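The Left Hand and the Right
A story
Print this story | E-mail to a friend

October 16, 2026

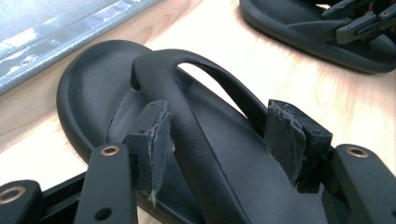 Shazia Bajwa had promised her mother she would be home by six, and at twenty past five she was still at the table with Danish, arguing about rubber.

"It's the fuzz," Danish said. "I'm telling you. The old fuzzy pads win on anything soft. You could put them in a museum and they'd walk off with the label."

"They're coming apart."

"So is my grandfather, and he can still open any jar in the house."

She laughed, which was a mistake, as it always encouraged him. Danish Kazmi had been at Darnura longer than any of them, and he held his opinions the way other people hold a hot dish, firmly and at some distance from the body. Shazia had come over from Murthy in May with a box of clean new finger pads of her own design, smooth ones with a lovely even grip, and had supposed (she was a little ashamed of this now) that the matter would be settled by lunchtime on her first Monday.

It had not been settled by lunchtime on any Monday. The smooth pads were splendid on mugs and pill bottles and the handles of drawers. They did well on spoons. Then Noman Rind, who was gentle and thorough and wrote everything in pencil, had put sandals on the list, and the whole tidy business had gone sideways.

"A strap is a horrible thing," Noman said now, from behind the scale. "It's round, it gives, and it's fastened to something heavier than itself. I don't blame your pads, Shazia. I wouldn't want to do it."

"You do it every morning."

"I wear laces."

The rule was simple enough. Take hold of the strap, lift, carry the sandal to the far end of the table and set it down sole first. The force was set at 3 newtons for everybody, and there were to be 220 lifts before anyone was allowed to say the word "better." Shazia had done most of hers by hand, squeezing the trigger and walking the thing across, until her wrist hummed at night and she dreamed of shoes. She had dropped a good many of them. Danish, with his dreadful ragged pads, had dropped hardly any, and had been insufferable about it through two lunches and a birthday cake.

"Let me have them," she said.

"Have what?"

"Yours. Let me do the last ones with yours."

He looked at her for a moment, and then, with more ceremony than it needed, he handed the gripper over by the wrong end. It was lighter than she remembered. She set the pads to either side of the strap and closed them slowly, and felt through the handle a sort of settling, as if the material were making up its mind where to go. It filled in around the curve. Hers never did that. Hers met the strap along one thin line and hoped for the best.

"Oh," she said.

"Yes," said Danish, and to his great credit said nothing else.

She lifted and walked it down the table – slowly, the way you carry a sleeping child in from the car – and put it down. She did it again. Noman's pencil scratched away. Outside, Blagoje Milošević was backing the van up to the door and calling out to himself in the mirror, and the light had begun to go yellow over the parking lot.

"What's under the gray?" she asked after a while.

"No idea. Eilif Granström glued it on before he left for Drustau. He told me it was temporary."

"When was that?"

"You were still in school, I think."

She turned the gripper over and touched the frayed edge with her thumb. A thread came away and stuck to her sleeve. If you took that softness, she thought, and put it over something that held its shape, and found a cloth that didn't shed like an old dog, you might have a pad that could manage a mug and a strap both, and neither of them would have to be right.

"Do you have any of it left?" she said. "The material, I mean. Even a scrap."

Danish was already on his knees, pulling out the bottom drawer, and then the one beside it, tossing out cable ties and a single winter glove. Noman put down his pencil and went to help. It was ten to six. Shazia found her phone under her coat and wrote to her mother that she would be late, that she was sorry, and that they should start the rice without her.

We use cookies to remember your reading preferences. By continuing to browse you accept our cookie notice. Accept | Settings

More recent stories
Stirkasov's Bicycle
A Room Above the Bakery
What the Ferryman Kept
Two Letters from Drustau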